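Search this site Enter keywords Go

Workroom table, before and after the move

September 29, 2018
By Amber Vanhove

Print this page | E-mail this page

Quick gallery, no time for more. Table came over from the old Pitcombe room in July, 44 dollars plus gas. Gilberto and Idalina carried it up, 2 flights, one bad corner.
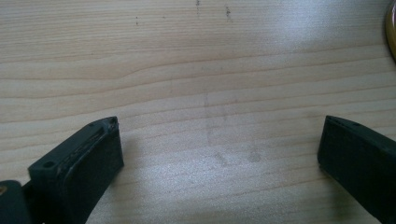
Tabletop, pale wood, wavy grain. Dark specks up near the top, faint smudge toward the middle. Lots of glare on the right.

Still to do: go over the marks with a damp cloth, then soap if that dosn't shift them. No sanding please, not till Catarina has had a look. Felt pads for the legs are in the drawer with the tape.

Chairs next week, if Ermelinda finds the other key. More pics then. Anyone with an old photo of the table at Pitcombe send it to me, even a bad one, would love to see how dark the wood was back than.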